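Grip Notes: Two Pads, One Table
Posted by Bo-ram Han, May 15, 2026

Bedow sent us a set of stiff finger pads and Liltton sent a set of soft ones, both with cover letters promising a firm grasp on anything. So-ying Lo and I cleared a month of evenings to find out what counts as anything. Click a picture to enlarge it. The captions do not get any better when enlarged.

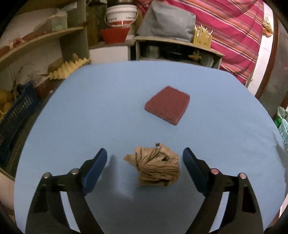 1. Dark blue pads, open, on the approach to the crumpled brown paper. The right tip is very nearly touching already, and I would love to call that technique. The maroon block farther back is next in line.

How we ran it
Each set of pads got the same objects on the same blue cloth, at the same finger opening. A pick counted if the object came up, stayed up while So-ying read the object's name aloud, and went back down in one piece. We logged 600 picks over the month. The controller was a Sung board running Rustora, which crashed 10 times, always politely, with a message thanking us for our patience.

What the paper taught us
Crumpled paper is a terrible test object and I recommend it to everyone. It changes shape every time you squeeze it, so pick number 70 is on a different object from pick number one. The stiff pads crushed it flatter and flatter until it was more or less a coaster. The soft pads were kinder, then let go of it sideways. So-ying wanted to swap in a fresh piece after every drop. I wanted to go home. We settled on a fresh piece each evening.

What the block taught us
Very little. Both sets picked it up from any angle we tried, including a few we reached by mistake. If a vendor shows you a demo with a block like this, ask to see the paper.

Scores so far
The soft pads lead on paper, the stiff ones lead on everything with an edge, and the cover letters lead on confidence. The log stops making sense at row 238, where we both wrote "good?" in the same box. We will redo that evening in June, with Liltton's newer pads if they arrive.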